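Switching the house to a well test schedule

12/3/24

We moved out to Dramville in October, and the house came with a well. I had never lived on one before. The inspection report gave the depth as 102 feet and said the pump was working, and that was all we knew when we got the keys.

The first thing I noticed was the orange ring in the toilet bowl. It came back two days after I scrubbed it. The water tasted fine to me, but my wife said it was like licking a spoon. I sent a sample to the county lab, which charged 80 dollars for the basic panel. No bacteria, low nitrates, iron well over what they recommend. Hardness was high too.

The neighbor across the road has a softener and swears by it. The man at the hardware store in Pukberg thought we should start with a sediment filter and see how far that got us. I went with his advice. It was the cheaper option and I could put it in myself on a Saturday.

The job took most of the day. The shutoff valve behind the pressure tank hadn't been turned in years, and I had to drive back to Pukberg for a new one. Once that was replaced, the filter housing went in without much trouble. I had one drip at the outlet side, fixed with more tape. 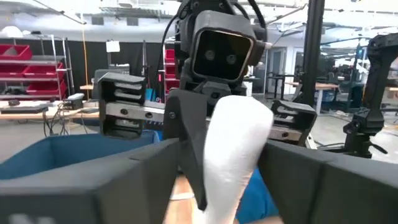 The first cartridge lasted 12 days before the pressure dropped at the kitchen sink. The second is still going. I've started writing the change dates on a strip of masking tape on the wall next to the tank.

The orange ring is slower to come back now, but it does come back, so there is still iron getting through. I plan to retest in the spring when the ground is wet. If the number is the same I'll get quotes on a softener.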